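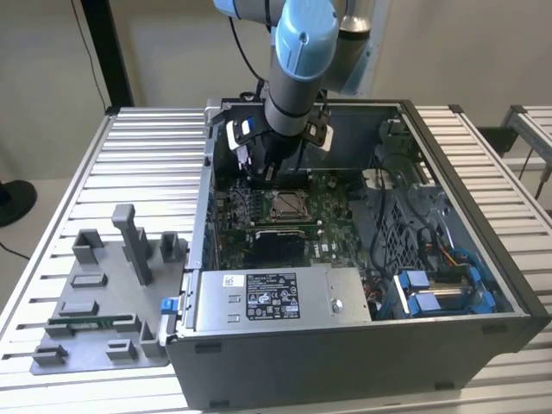 Desktop Tower Teardown and Parts Recovery: Frequently Asked Questions

Gruscombe Parts Recovery, Daverton

These answers apply to business desktop towers sent to the Daverton shop for parts recovery, and to customers who open their own machines before shipping them. Laptops and all-in-one units are covered on a separate page.

Which machines do you accept?

Full-size and mid-size desktop towers from any major manufacturer. The minimum lot is 4 units. Dell towers make up the largest share of what we receive, and the part numbers in the Drovinwood stock list are arranged by the manufacturer's own numbering where one exists. Towers with fire damage or leaking batteries are refused at the door and returned at the sender's cost.

Do I need to remove anything before sending a tower?

Remove discs from optical drives, USB receivers, memory cards and cable locks. Leave everything else in place. A tower with missing side panels is accepted, but the panel is deducted from the valuation.

How should the tower be positioned for work?

Lay it on its side with the open side facing up. The motherboard is then flat, expansion cards can be pulled straight upward, and loose screws stay where they drop. Working on an upright tower puts sideways load on heavy cards once their retention latch is open.

What surface should I use?

Any flat, stable surface at a comfortable height. Slotted aluminum tables are suitable because the case can be clamped or butted against a stop. Carpet is not suitable. If the table is metal, do not power a bare board on it during testing.

How do I discharge the machine?

Shut it down, switch off the supply at the rear if a switch is fitted, and unplug the power cord. Hold the front power button for several seconds. Wear a grounded wrist strap before touching the board or any card.

Can the power supply be opened?

No. Capacitors inside the supply can hold a dangerous charge after the cord is removed. The supply is recovered as a complete unit. Do not remove its cover screws, and do not peel off the regulatory label. A supply without a legible label cannot be resold and goes to metal recovery.

In what order are parts removed?

The standard order in our shop is:

1. Photograph the interior with the cables in place.
2. Disconnect the power and data cables from the drives.
3. Remove the drives and record their serial numbers.
4. Open the expansion slot retention and lift out the cards.
5. Remove the memory modules.
6. Remove the cooler, then the processor.
7. Disconnect the front panel leads and the remaining board cables.
8. Remove the power supply.
9. Remove the motherboard screws and lift the board out.

Some cases require the supply to come out before the drives. Follow the service manual for the model if it differs from this list.

How are expansion cards released?

Many business cases use plastic or metal latches at the rear wall instead of a screw for each bracket. Colored tips or tabs usually mark the points intended to be moved by hand. Open the latch fully, then check the far end of the card slot for a second catch. Graphics slots often have one. Lift the card evenly by its bracket and its upper edge. Do not pull on a fan or a heat sink shroud.

A connector will not come free. What should I do?

Stop pulling and look for the latch. Grip the connector body, never the wires. Small connectors near the rear panel are awkward to reach by hand in a compact case, and removing the adjacent card first generally gives enough clearance. If the housing breaks, leave the remains in the header and mark the board.
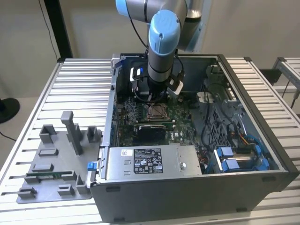

Does the processor have to be removed from the socket?

Not if the board and processor are to be sold as a pair. If the processor is to be sold separately, release the load lever, raise the retention frame, and lift the processor vertically by its edges. Place it in a rigid tray at once.

How should an empty socket be protected?

Close the retention frame and fit a plastic socket cover. Most current and recent Intel desktop sockets have spring contacts in the socket itself, and a single bent contact can make the board unusable. Boards received with an uncovered socket are inspected under magnification, and a handling charge of 2 dollars is applied per board.

Thermal compound has run over the edge of the processor. Is that a fault?

Usually it is cosmetic. Clean the metal lid with isopropyl alcohol and a lint-free wipe before the processor leaves the socket. If compound has reached the contacts, do not attempt to clean them. Note it on the worksheet.

What happens to case fans and shrouds?

Fans are tested and sorted by size and connector type. Plastic shrouds are kept when they are complete and the mounting tabs are intact. Because many shrouds fit only one case family, please send them attached.

Is the data on my drives erased?

Drives are logged on arrival and stored in a locked cage until they are wiped or shredded. A drive that fails the wipe is shredded. The erasure report lists each serial number and the method used. Reports are kept for 40 months.

Are drive cages recovered?

Only when they unclip without tools. Riveted cages remain with the case and are recycled as steel. Route any cable out of the cage before lifting it, including cables that loop through the perforated sides.

How are recovered parts identified?

Each part receives a Drovinwood label with a stock number, a test grade and the month of recovery. Labels are placed on flat metal or on the antistatic bag. They are never placed over vents, gold contacts or existing manufacturer labels. The Drovinwood list currently holds 1,929 part numbers and is revised every February.

What do the test grades mean?

Grade A: tested, no visible damage.
Grade B: tested, cosmetic marks or a missing non-essential part.
Grade C: untested or partly tested, sold for repair.

Grade C parts cannot be returned.

How should I pack loose boards and cards?

Use one antistatic bag per item, followed by foam or bubble wrap, in a rigid carton. Do not stack bare boards. Power supplies travel in a separate carton with the leads tied.

Who collects the lots?

Goossens handles collection within the Daverton delivery area. Pallets must be wrapped and ready by 8 a.m. on the agreed date. Outside that area, the sender arranges freight and quotes the lot number on every carton.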